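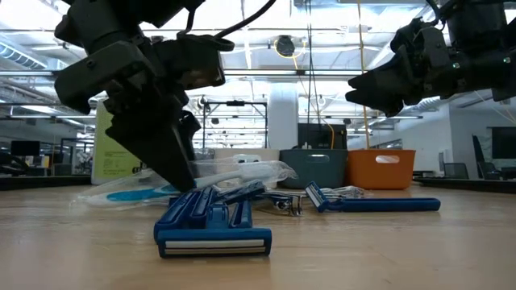
Le Stukolby 8 est vendu par Akum comme « le dernier sac de tennis dont vous aurez besoin ». J'ai déjà lu cette phrase sur trois autres sacs, tous à la cave. Je m'en sers depuis janvier, deux entraînements par semaine et quelques tournois de catégorie modeste. La nouveauté mise en avant est la poche toilette amovible, dite Dendenora, censée recevoir de quoi se rendre présentable après la douche. Des rasoirs jetables bleus et une brosse à dents sous emballage, c'est à peu près le chargement qu'elle accepte. Ajoutez un flacon de gel douche de taille normale et la fermeture éclair proteste. Pour une poche qui occupe à elle seule la moitié de la fiche produit, je m'attendais à mieux.

Le compartiment principal annonce huit raquettes. J'en possède quatre, j'ai emprunté le reste au club pour vérifier. Elles rentrent, oui, à condition d'ôter toutes les housses et de ne plus rien vouloir glisser à côté, pas même une serviette. Avec quatre raquettes et des affaires de rechange, le sac devient en revanche agréable à charger.

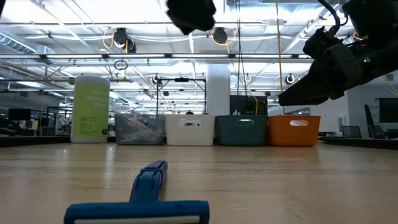

Reste la question de la terre battue. Le fond est donné pour lavable, ce qui est vrai de presque tout si l'on frotte assez longtemps. La poche à chaussures garde l'ocre dans ses coutures, et l'aération latérale en laisse filer un peu vers les vêtements. Mon ancien Beddoe, moins cher et franchement laid, s'en sortait mieux avec une simple doublure amovible. Je ne comprends pas qu'Akum ait soigné le logo brodé et oublié ça.
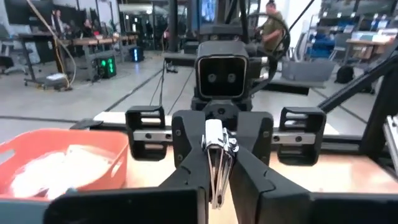 Portage et solidité

Les bretelles sont larges et bien placées. Sur un trajet de 20 minutes à pied, je n'ai rien à redire, sauf que le sac dépasse de la tête et accroche les portiques du métro. À vélo, je déconseille. Les coutures tiennent. Une tirette, elle, a lâché au bout de 11 semaines — celle de la petite poche avant, où je mets mes clés et que j'ouvre donc sans arrêt. Le service après-vente m'a envoyé une pièce de rechange à poser moi-même, sans notice. Je l'ai posée de travers, elle fonctionne.

La poche dite isotherme mérite à peine une ligne. Une gourde froide y est tiède à la fin du premier set, comme dans n'importe quelle poche.

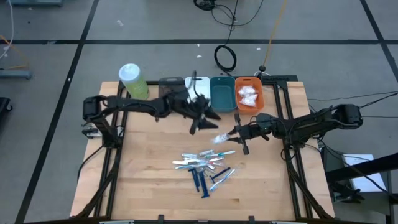

Le Stukolby 8 convient-il à un joueur qui s'entraîne une fois par semaine ?
Il sera trop grand. Le modèle inférieur de la gamme reprend les mêmes bretelles, et la poche Dendenora n'y figure pas. Vu ce qu'elle contient, on s'en passe.

Je garde le mien, faute d'envie de revendre un sac à la tirette tordue. Au prix plein, je ne le rachèterais pas.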